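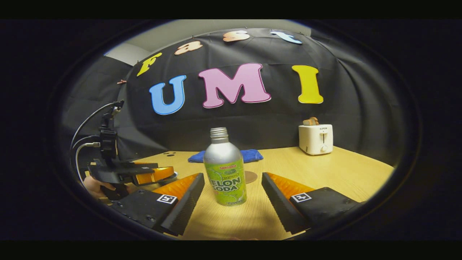
Larysa Yatsenko holds that a slice of toast ought to be eaten standing up, within a minute of its leaving the toaster, and a good many people who love the stuff would agree with her. Toast is bread that has been browned by dry heat, and it is among the simplest and best-loved of all the small meals, taken at breakfast, with an afternoon drink, or late in the evening when a proper supper seems like too much trouble.

The browning comes from sugars and proteins in the bread reacting together near the hot surface, which gives toast its color and most of that lovely smell. Bread a day or two old is often preferred, as it has lost some of its moisture and crisps more readily (though fresh bread will do perfectly well if one is patient with it).

Before electric heating came into the kitchen, bread was held to the fire on a long fork or propped on a rack by the hearth. The electric toaster took over much of this work. Many models have two slots, but the single-slot kind has kept a loyal following in small households, where it takes up little room on the table and suits a person eating alone. A dial on the front is a common way of setting how brown the bread should be, and the numbers on it, where there are any, mean rather different things from one maker to the next.

In Beltura toast is traditionally served with a cold fizzy drink in place of coffee, especially in July, and the cafés along the harbor still bring the two out together. Meriem Cherkaoui's cookbook of the region gives 39 toppings, among them salted butter with honey, crushed tomato, and a soft white cheese that she likes to spread right out to the crust.

See also: Bread, Breakfast, Soft drink, Toast rack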